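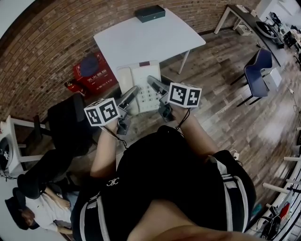

The planks, with the curved brick wall behind them

Board: Floors and Walls
Thread: Creaky plank floor in a brick room, can I fix it from above?

jkolev_upstairs
Hi all, long time reader, finally have a reason to post. We moved our office into an older building in April and I love pretty much everything about it except the noise. The floor creaks! It's not the whole floor, mostly a path from the door to the window and one spot next to my desk that goes off like a duck every time I roll my chair back. The brick bounces sound all over the place, so every creak seems to come from three directions.

The ceiling below belongs to another tenant (a dentist) so I can't get at the joists. Landlord says do what you like as long as you don't sand it or paint it. I've already tried baby powder swept into the gaps. It was quiet for maybe four days and then right back to the duck. What would you do next?
- Jasmina

SanteriP
Do you know if they're nailed or floating? Makes a huge difference. If they're nailed to joists you can get the breakaway screw kit, the kind where the head snaps off under the surface, and pull the loose board down tight. I did 90 of those screws in my hallway and it's been silent for two winters. You fill the little holes with wax and you really have to hunt for them afterward.
If it's floating do NOT do this. You'll pin it and it'll buckle somewhere else.

jkolev_upstairs
Nailed, I think? There are tiny nail heads along the edge by the radiator, under where the trim came off. I haven't seen any in the middle.

hg_bach
Nails at the edge don't tell you much, people face nail the last row because the nailer won't fit against the wall. With a curved wall they probably had to scribe and hand nail the whole last run. Pull a heat vent or a threshold strip if you have one and look at the side of the boards.

Also I'm going to be the annoying one and say leave it alone until winter is over. My place creaks like a ship from January on and shuts up by itself when the humidity comes back. I ran a cheap Misteo humidifier one year and that did more than any screw.
Hường

SanteriP
Respectfully, she moved in April and it's creaking now. Humidity isn't going to glue a loose board to a joist.

hg_bach
She didn't say when it started, and neither of us has walked on it. A humidifier goes back to the store if it doesn't work. Ninety holes don't.

ngaD
Can I put in a word for powdered graphite? Same idea as baby powder but it lasts way longer. Work it in with an old credit card, walk on it, work it in again. Messy as anything though, wear bad socks. I would not do it on a pale floor, it gets in the grain and then you have gray lines forever (ask me about my mother's dining room...)

Prarnus makes a clear dry lube in a squeeze bottle that I liked better, but I could only find it at the one hardware store across town.

ngoc_ong_flooring
I lay floors for a living, so my two cents. First find out which boards move. Get a second person to walk very slowly while you lie there with your hand flat on the seams, and put painter's tape where you feel it. People usually think it's ten boards and it's two or three.

Then check whether the sound is board on board or board on nail. Board on board is a dry squeak, and powder or dry lube helps. Board on nail is more of a pop or a click, and no powder on earth will touch it. A duck noise sounds like board on board to me, but I'd want to hear it.

And I'd hold off on screws over someone else's ceiling until you know what's down there. I've seen pipes and wires notched right into the tops of joists in old buildings.

SanteriP
OK that last one is fair. I had drawings for my house.

jkolev_upstairs
Did the tape thing over lunch, and it's four boards. FOUR. I was picturing ripping up half the room. The one by my desk is definitely a squeak, and the ones by the door are more of a click, so I guess I have both kinds, lucky me. Going to try the Prarnus stuff on the desk one and ask the landlord what's in the joists before I touch the others.

ngaD
Good plan! Tape off both sides of the seam before you squeeze, it spreads more than you'd expect.

hg_bach
And borrow a humidity meter. I will keep saying it.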